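6. Running the sorting table on an open day

Of all the chapters in the Runeck guide this is the one we most enjoyed writing. A sorting table with two arms draws a crowd like nothing else in the hall, and visitors ask wonderful questions! Read section 5 (Safe areas) first. Allow 11 minutes for the set-up once the arms have been switched on and homed.

6.1 Laying out the table

1. Put the steel tray in the middle of the table, between the two pairs of yellow bins.
2. Lay a sheet of white paper in the tray. It need not be perfectly straight.
3. Place the parts on the paper with clear space between them. A circuit board, a small metal part and a wire harness or two make a good mix, and children love guessing what they came out of.
4. Check that all four bins are empty and pushed up close to each other. 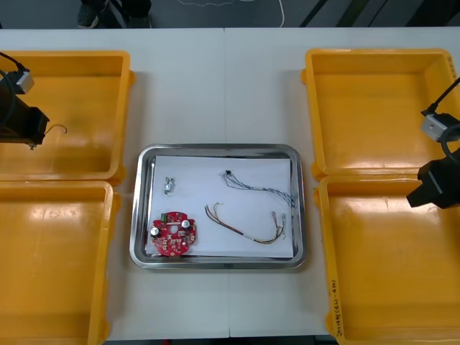
5. Open the Oneck panel and choose Demo, then Slow. The arms should stay at least 300 mm from anyone watching, so set up your rope barrier before you press Start.

Note: Visitors at the Hotska open day in March liked the slow setting far better than the full-speed one. They could follow each move and talk about it while it was happening.

6.2 Starting the round

6. Tell your visitors which bin is for which kind of part. Adwoa Nyarko, who ran the Friday session at Akolgo, let a visitor choose, and we now do the same everywhere.
7. Press Start. Keep one hand near the stop button for the whole round.
8. If an arm stops above a part for longer than 13 seconds, press Pause, move the part a little way towards the middle of the tray and press Resume.

Caution: Never reach into the tray while the arms are live. Press Pause and wait for the steady light.

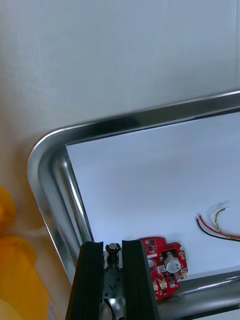 9. Wires are the hard part, and the best part to watch. Thin, curly ones can slip or catch on a neighbour. Let the arm have 2 tries before you step in. A missed grip gets a bigger cheer than a clean one, so don't hurry to tidy it away!
10. When the round is over, press Home and let both arms come to rest.

6.3 Checking the bins between rounds

11. Use the wrist view on the big screen to look into each bin in turn. Small screws like to hide in the corners, and strong hall lights leave pale patches on the yellow plastic that can mask them. Tilt the lamp if you are unsure. 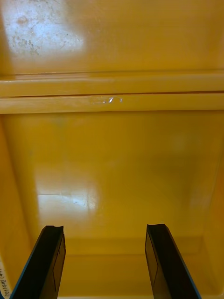
Fig. 6.3 Wrist view of an empty bin, gripper open.

12. Wipe the bins with a dry cloth. Light scratches do no harm.
13. Put the parts back on the paper in a new order and invite the next group forward.

Note: Leave time for questions after each round. If someone asks to see the gripper close up, switch the arms off at the wall first, then let them come round to the side of the table.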